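Flestell opens planning service for laundries that want to buy their first robot arm

BUTTHORPE, May – Flestell, a supplier of handling equipment for laundries and linen rental companies, announces today a new planning service for customers who consider buying a robot arm for towel work. The service is offered together with the engineering office Sakalauskas and is open for bookings from this month.

Many laundries ask us first for the price of the arm. This is understandable, but the price of the arm is only one line in the budget. The customer must also pay for the gripper, the stand, the table, the cabling, the safety check and the hours of the staff who will learn to work with it. In our experience these other lines are often forgotten, and then the project stops in the middle of the year when the money is finished.

The new service has two parts. In the first part, an engineer visits the laundry, measures the free floor space and writes down which articles are handled, in which sizes and how often. In the second part, the customer sends a bag of its own towels to our test room in Butthorpe, where they are tried on a table with an arm and a two-finger gripper.
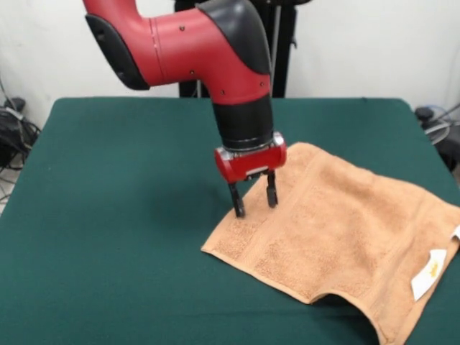
Terry cloth is a difficult material to plan for. A towel has a thick border, a care label and edges that like to curl, and each of these can change where the fingers should take hold. A new towel does not behave the same as a towel that was washed 104 times. For this reason we ask customers to send old and new pieces mixed, and please not to iron them before.

After the tests the customer receives a written report with a full cost plan for 3 years. The plan includes purchase, installation, spare finger pads, yearly service and a reserve for changes. It also gives a recommendation if the customer should buy, rent or wait. Flestell does not receive a commission from arm manufacturers for this report.

The first customer was the linen rental company Rulitz, which handles about 800 towels in one shift at its smaller site. Rulitz has decided to rent one station for the first season and to put the purchase in its next budget. The company also moved one folding table before installation, a small change that was found during the visit and was cheaper to do early.

Bookings are accepted by telephone or through the contact form on the Flestell website. Customers should prepare a simple floor drawing, a list of their articles and the electrical data of the room. If no drawing exists, the engineer can make one during the visit for an extra fee. The fee for the planning service is deducted from the invoice when the customer later orders a complete station from Flestell.

About Flestell
Flestell supplies tables, stands and handling equipment to commercial laundries. The office and the test room are in Butthorpe.

Press contact: Flestell press office, Butthorpe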